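# Chapter 9: Inside the Desktop Tower

The earlier chapters treated the computer as a set of functions: input, processing, storage, output. This chapter treats it as a set of parts. By the end of it, the reader should be able to open a tower case, name the main assemblies, and remove and refit each one in the correct order.

## 9.1 Preparing the case

Shut the computer down, switch off the power supply, and unplug every external cable. Wait 60 seconds. Lay the tower on its side with the removable panel facing up, then take the panel off. Store the screws in a lidded tray. Case screws and drive screws often differ in thread and should not be mixed.

Before touching any part, connect a wrist strap to bare metal on the chassis. Static discharge too weak to be felt can still damage a memory module.

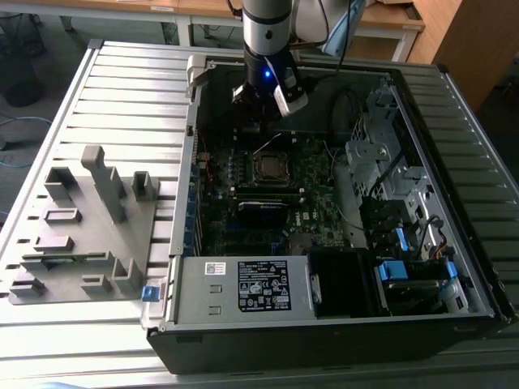

The motherboard is the largest single part and serves as the reference point for all directions in this chapter. Four areas are located from it:

- **Processor socket.** A square socket in which the processor is held by a metal retention frame. On many boards a bent wire lever releases the frame.
- **Memory slots.** Long, narrow slots close to the socket. Modules are keyed and fit one way only.
- **Expansion slots.** Slots set at right angles to the rear panel. Unused openings in the panel are closed with slot covers.
- **Headers.** Small groups of pins for front panel switches, fans, and ports.

The power supply is a closed metal box with a regulatory label. It is replaced as a unit and is never opened. Drives are mounted in a cage or in bays, some with plastic carriers that release by hand.

## 9.2 Order of removal

Cables are disconnected first, drives second, memory third. The processor is removed only when the task requires it. Table 9.1 lists 11 connectors and the side on which each one latches.

The exercises use the Skistton training case. Readers working with the Erkent case will find its drive bays reversed; the procedure is otherwise the same.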